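3.2 Household sites and materials

Observations were carried out in homes in the Farken estate, a group of low-rise apartment buildings finished in the same year and fitted with the same windows throughout. The uniform fittings were the main reason for choosing the estate. Differences in how residents cleaned and used their windows could then be read against a common layout, with the same recess and depth of sill in every living room. The building manager gave us floor plans and a record of past condensation complaints, 73 of which concerned the living room window.

Residents were recruited by letter in November. Each household agreed to two visits and kept a short diary of cleaning and airing between them. We asked them not to change their habits for the study, and not to buy new cloths or sprays. Most already owned what they used. Old knitwear, dishcloths and cut-up towels came up in the diaries far more often than products sold for glass.

Knitted cloths deserve a separate note. Residents described them as good for sills and poor for panes, where the stitches left streaks. Several kept one cloth for the sill only and hung it near the window between uses. Woven cloths, such as the flat cotton type sold locally under the name Windix, were kept for the glass. We recorded cloths by construction (knitted, woven or non-woven) and by colour, and the colour turned out to be useful later when matching diary entries to the photographs.

Figure 2 is from one of the living rooms and has a red knitted cloth in front of the window. The dark grey window frame and the deep white sill are typical of the estate.

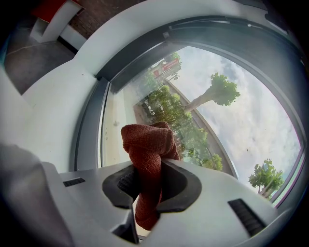 Figure 2. Rust-red knitted cloth, twisted and bunched, at a living room window. A small dark speck lies on the white sill to the left of the cloth.

3.3 Coding of sill condition

Sill condition was coded from photographs using a scheme adapted from our earlier work in the Leto building. The full set held 648 photographs. Each was given a code for loose debris, a code for marks or staining, and a code for objects kept on the sill. Debris was coded as absent, isolated or scattered. A single speck was enough for a code of isolated, whatever its size, and coders did not try to say what it was made of. White sills made this easier than in the Leto study, where the sills were a mottled stone and small particles were often missed.

Cloths were coded only where they could be seen. A cloth mentioned in the diary but absent from the photograph was entered in a separate column and left out of the counts in Section 4. Where a cloth was folded or twisted, its size was not estimated.

Sarahí Ibarra coded the full set. A second coder, working without access to the diaries, coded a subset of 100 photographs. Disagreements were mostly over staining in the corners of the recess, where shadow and discolouration are hard to tell apart. These were settled by discussion — in a few cases by going back to the apartment and looking.

The diaries were typed up and sorted by room, then by task. We followed the task list in Demirtaş with one change: airing and wiping were split, as residents treated them as separate jobs and often did them on different days.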